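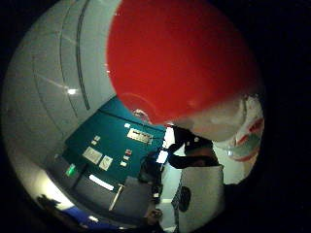

The robotics club at Indivari meets in a room that used to store exam desks, and by the time I got there the conversation was already well under way. Two students were arguing, very happily, over whether a gripper should slow down before it touches something or just be soft enough that it doesn't matter. One of them had a marker in each hand. I never did find out who won.

I'd come to talk with the club's captain and its lead programmer, both in their final year, ahead of the regional Zutura Challenge in April. They asked me to leave names out of the article, partly from shyness and partly, the captain said, "so the whole club gets the credit, since the whole club did the soldering."

The Zutura task sounds simple enough. A team gets a table of mixed small objects and a tray, and the gripper has to move as many as it can in 4 minutes. The trick is that you don't learn what the objects are until the morning of the event. Last season's set included a wet sponge, a key ring and a paper cup that had to arrive uncrushed.

"The cup ruined us," the programmer said, laughing. "We had this beautiful strong grip. We'd tuned it for weeks on blocks and bottles. Then you see the cup and you just think, oh no."

They finished well down the list, 57th, and both of them told me this with real cheer. The captain says it was the best thing that could have happened, and that the bus ride home was one long design meeting.

What came out of that bus ride is a very different way of working. The club now does a lot of its practice with a hand-held gripper, with a camera riding on it so that every grab is recorded from the tool's point of view. A student holds it, picks things up, sets them down, and the recordings are used to teach the arm how to move.

"I was a skeptic," the captain admitted. "I wanted to write rules. If the object is this wide, close this far. I had a spreadsheet! But then a seventh grader came in during open day, picked up the gripper and moved a grape on her first try – no rules, no spreadsheet. She could feel when to stop. So we thought, okay, how do we get that into the arm?"

They have 465 recorded grabs so far. The programmer keeps the list and is strict about what goes on it. A grab gets thrown out if the person talks them through it and loses focus, or if the object was lined up too neatly beforehand. Messy tables are welcome.

"Real tables have stuff on them," the programmer said. "If you only practice on a clean one, the arm gets confused the second there's a cable or a pencil. We learned that one the slow way."

I asked what it's like to watch the recordings back, and they both started talking at once. It's strange at first, apparently. You lose your sense of scale, and a thing you know perfectly well turns into a big blob of color.

"You have to guess what you're looking at half the time," the captain said. "It gives you some sympathy for the robot, really. We complain that it's slow to recognize things, and then we sit there with our full human brains going, wait, is that the box?"

The arm itself is a Prukard kit, bought secondhand with money from two bake sales and a grant from the school's parent group. It had a worn shoulder joint when it arrived, and the younger members took that on as their own project. They printed 2 replacement brackets. The first cracked, the second has held since spring, and the cracked one hangs on a nail by the door with a ribbon on it.

Software is named after lakes, for reasons that go back to a club member who graduated before either of them joined. The current version is called Hồ, the Vietnamese word for lake, which the programmer suggested and which won the vote easily. Hồ is the first version that can change its mind. If a grip starts to slip, it opens up and tries again from a slightly different angle.

"The first time it did that, the room went nuts," the programmer said. "It missed, and it kind of paused, and then it went back in. People were yelling. A teacher came to check on us."

Not everything is going smoothly. Shiny objects are still hard, and so is anything see-through. Battery packs run down faster than they'd like, and there's a long-running disagreement over finger pads. The captain likes silicone. The programmer thinks silicone picks up dust and would go with a rougher rubber. They're testing both, and the pad drawer is now so full it has to be closed with a knee.

New members start on the hand-held gripper in their first week. You don't need to know any code, and several of the best operators have never written a line. One plays the cello, and the captain is convinced there's a connection.

"Come and pick things up for an hour," the captain said. "That's the whole pitch. If you like it, we'll find you a job, and if you bring weird objects from home we'll like you even more."

Before I left they let me have a try. I dropped an eraser, then dropped it again, then got it into the tray on my third go and made a noise I'm not proud of. The programmer kept all three.

*Interview conducted September 26, 2023. The club meets after school and is open to all grades.*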